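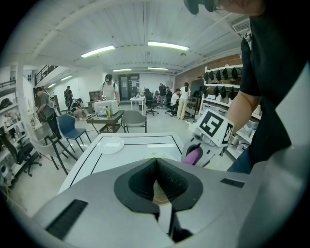 One of last term's group wrote on her feedback sheet that she had set tables all her life and had never once thought about where the plate goes, only about whether there were enough of them. I've kept that remark, and I read it out at the start of every course now, as it says very well where most of us begin.

Table Setting for Shared Rooms
Handout 2: The plate comes first

Welcome back, everyone, and a special hello to those who missed the first evening (your handout is in the blue folder by the door, please help yourselves). Last time we talked about the room as a whole and how people move through it. Tonight we get down to the table itself, and we'll spend nearly the whole session on one round white plate. I know that sounds like a lot of time for a plate! Bear with me.

Why start with the plate

Everything else on a table takes its position from the plate. The fork sits to the left of it, the knife and spoon to the right, the glass above the knife, and the napkin wherever there is honest room for it. If the plate is in the wrong spot, all the rest will be wrong along with it, and you'll find yourself shuffling six or seven things along instead of one. So put the plates down first, all the way round, and walk once around the table before you touch the cutlery.

A plain white plate is the best one to learn with. It has no pattern to line up and no right way round, so your eye goes straight to the position. On a white table it can be hard to judge the rim, and a shallow plate picks up a good deal of shine from ceiling lights. When that happens, bend your knees a little and look across the table from the side. The edge will show up nicely.

Using lines on the table

Some tables have lines on them, and a thin black border on a white top is a lovely thing to practise against. You can treat the rectangle as though it were a placemat. Try the plate in the middle of it, then over to the left, and then to the right, and stop each time to ask who could sit there comfortably and where their elbows would go. A plate well over to the left leaves a generous space beside it for a serving bowl or a jug, and I often set a small table that way at home when there are just the two of us.

If your table has no lines, masking tape will do. I like the narrow Ondus roll, but any sort that peels away cleanly is fine. Don't leave it on for the whole month of December, as I did one year. I was still picking at the glue in the new year.

Chairs that don't match

Shared rooms hardly ever have a matching set. You might have a grey moulded one, a blue one on a thin dark frame and a white one with black legs, all within reach of the same table, and that's perfectly all right. Mixed colours look cheerful around a white top. What matters more is seat height, so sit in each one before you decide who gets it. Put the chairs in after the plates are down, and let each chair face its own plate squarely.

Keep a path of 791 mm behind the chairs if you can manage it. That is the figure from the old Charpentier planning sheet we use in this course, and I've never found out why it's such a fussy number, but it works well enough. In a busy room, with people coming and going with bags on their backs, give them more.

The side table

A side table with a microwave on it is a great help in a room that has no proper kitchen. Keep the space in front of it free so that a hot dish can be set down straight away, and move any bottles well off to one side. Warm your plates there if they're marked as suitable, and do use a cloth when you carry them over.

To try before next time

Set one place using a single plain plate, in three different positions, and make a quick sketch of the one you like best. Time yourself setting 12 places, plates only. Our Dosmont group took up to 29 minutes on their first go, with a great deal of chatting, so please don't feel rushed.

Bring your sketch along, plus one plate from your own cupboard. The Bavia bowls will be out for session three, when we move on to soup.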